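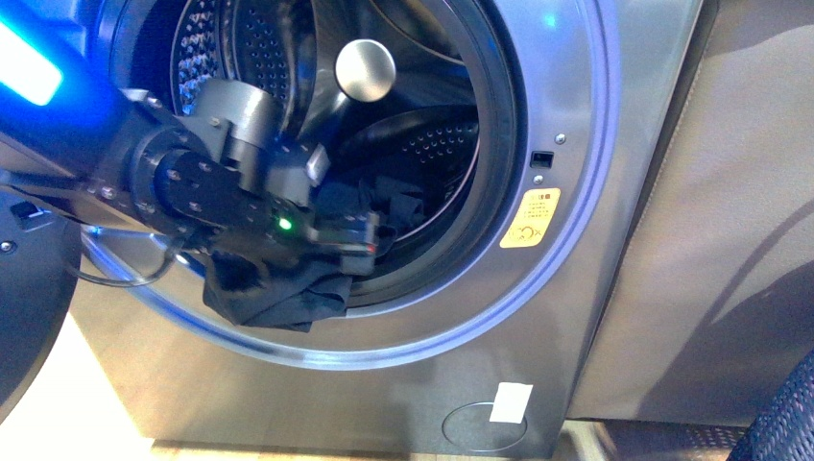

Plurden Two-Piano Set

Plurden is a collection of recordings of music for two pianos and piano four hands, with note-level alignments to the score. I put it together after years of playing second piano to anyone who would have me, and I'm so pleased to have it out in the open at last!

What you get

620 audio files, one per movement or standalone piece, from 144 works. Each comes with a MIDI alignment and a short text file giving the players, the room and the seating (pianos nested, side by side, or one instrument shared).

Folders

audio/ – stereo WAV, left channel closest to the first piano
align/ – MIDI, one track per player
notes/ – plain text, same base name as the audio
scores/ – MusicXML, public domain editions only

How it was recorded

Most of the sessions took place in the small hall at Rolbridge, which has two grands of nearly the same age and a lovely dry sound in the bass. The rest come from the Hayat studio, where the second piano is a bit brighter. You'll hear it right away in the slow movements, and I've grown very fond of it. 50 of the files are live takes with an audience, marked "live" in the notes.

Alignment was done with Kornero and then corrected by ear. Fast repeated chords passed between the two players are the weak spot. Where both pianos strike the same pitch together, the split between tracks is my best judgment, and I'd love to hear from anyone who disagrees.

Known problems

Pedal data is missing for 5 works, listed in notes/pedal.txt. Page turns are audible in several of the four-hand pieces. Tuning drifts slightly in the July sessions at Rolbridge – the hall gets warm in the afternoon.

Good uses

Score following, source separation, studies of how duos keep time with each other, or playing along with one part muted in the MIDI (do try this, it's huge fun).

Credit

Please cite as Jawad Ghauri, Plurden Two-Piano Set. Corrections to the alignments are very welcome – send the file name, the measure number and which player's part needs fixing.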